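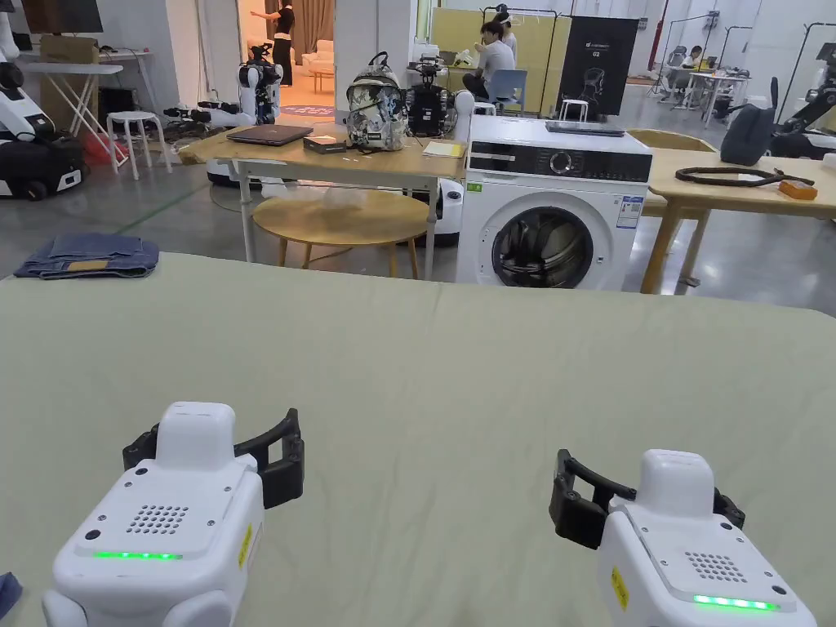
1/ I've been teaching the evening philosophy course at the Mallcombe adult center again this winter, and we've spent the last few sessions on promises, and I have so many thoughts left over that I'm putting them here. Settle in, get some tea, this will be a long one (you all know me by now).

2/ The question we started with sounds almost too simple. If I promise you I'll do something, why do I then have to do it? Before I spoke I was free to do it or skip it. I said a few words, nothing else in the world changed, and now I'm bound. Where did the obligation come from?

3/ The first answer most people reach for is that you were counting on me. I said I'd drive you to the station in Lullville, so you didn't call a cab, and if I don't show up you miss your train. Fair enough! That explains plenty of cases, and it's a good place to begin, but I don't think it gets all of them.

4/ Suppose you never believed me. You've known me for years, you know I oversleep, and you quietly booked the cab anyway. I still promised. If I roll over and go back to sleep, you haven't lost a thing, and yet it seems to me you'd be entitled to be a little cross. One woman in the group said she'd be MORE cross, and I've been chewing on that ever since.

5/ Second answer: promising is a practice we all benefit from, a bit like a shared well, and when I break my word I'm taking water without putting any back. I have some fondness for this one. It has trouble with the desert island case, though, where I make a promise to the only other person there and no practice is going to suffer whatever I do. The wrong still seems to be done to that person. It's odd to tell a friend you've let down that the real victim is an institution.

6/ (Somebody always asks whether contract law settles this. I'm no lawyer, but my understanding is that plenty of promises we take very seriously, "I'll come to your recital" and so on, wouldn't count as contracts at all, and I wouldn't want them to.)

7/ Third answer, and the one I keep drifting back to. When I promise, I hand you a kind of authority over one small piece of my future. The proof, if it is one, is that you can let me off. I can't let myself off. I can have excellent reasons for not coming, and I can decide that breaking my word is the lesser evil, but only you can say "don't worry about it" and make the thing go away.

8/ Which brings me to the part that kept us past closing time: promises to people who have died. Say your aunt asked you to keep up her garden in Tapley, and you said yes, and you meant it. She's been gone five years. The house is drafty, the drive is long, and your knees aren't what they were. She can't be disappointed. She also can't release you.

9/ On the "counting on me" view, it looks as if the promise ended when she did. On the authority view it looks as if it can never end, and that can't be right either. Nobody should be weeding at ninety on account of one kind word said at a bedside.

10/ My own view, for what it's worth, is that we should ask what she'd have released you from if you'd been able to call her up and explain. It's a guess, and it's dangerously easy to guess in your own favor. So my little rule for myself is to imagine saying it out loud to someone who loved her as much as I did, and see whether I start to mumble.

11/ A man near the back said that this makes the dead much more reasonable than they ever were in life. I laughed so hard I lost my place in my notes. He has a point, too, and I don't have a full answer. Some people really would have held us to every word. Do we owe them what they'd have insisted on, or what they could fairly have insisted on? I lean toward the second.

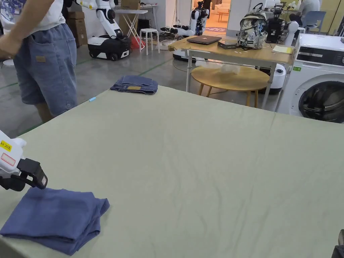 12/ Promises to children deserve a thread of their own, but quickly: I think we break these more casually than any others, and we tell ourselves they'll forget. Maybe they will. But if the wrong is in going back on authority you handed over, forgetting doesn't cancel it. "We'll see" is a perfectly good sentence and I wish I'd used it more as a parent.

13/ Then there's the promise you never should have made in the first place. You swore to keep a secret before you knew what the secret was, and now someone may be hurt by it. I don't think the promise vanishes, but it's outweighed, and what's left behind is a duty to go back and explain yourself, and to apologize, even though you did the right thing. I find that combination very true to life.

14/ For those who asked about reading, we're using the old Grakitz anthology, all 752 pages of it, and I assign maybe 100 across the whole course. The chapter on promising is short and clear. Used copies are easy on the wallet, and the earlier printing is fine as long as you don't mind the tiny type.

15/ Next time we're on gratitude, and whether you can owe it for a gift you never wanted (I have a ceramic goose that bears on this). If you're anywhere near Mallcombe, do come along, you don't need to have read a thing. And if you think I've got the aunt's garden wrong, please tell me, I'd love to hear it.

More threads from this author
Is it wrong to read your own child's diary?
White lies and the dinner guest
Can you wrong someone who never finds out?
Borrowing books and the ethics of the long loan
What do we owe to strangers on a train?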